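Nutwood Kitchen Supply to Open Turnolton Showroom

TURNOLTON, 15th November -- Nutwood Kitchen Supply will open a showroom on Asness Street later this month, the company said today. It will be the firm's second store and replaces the pickup counter it has run in town for 7 years.

The showroom stocks 2000 items for home and small restaurant kitchens, including plates, racks, pans and storage. Customers can order single pieces to replace broken ones -- no full sets required. Orders placed before noon will be ready in 4 days.

Nutwood is also taking over the dinnerware line sold by Nwankwo Imports. Existing Nwankwo accounts will keep their current prices through the end of next year.

The first 150 customers will receive a store credit. Parking is behind the building, with the entrance on the north side.

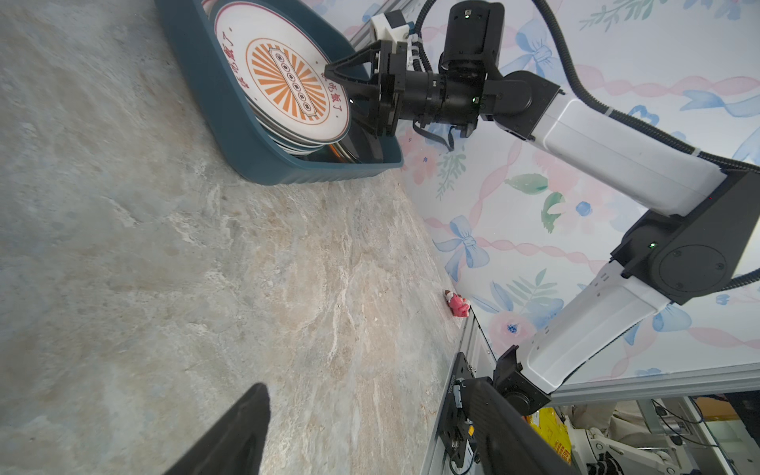 Trade customers should bring a copy of their business license to open an account.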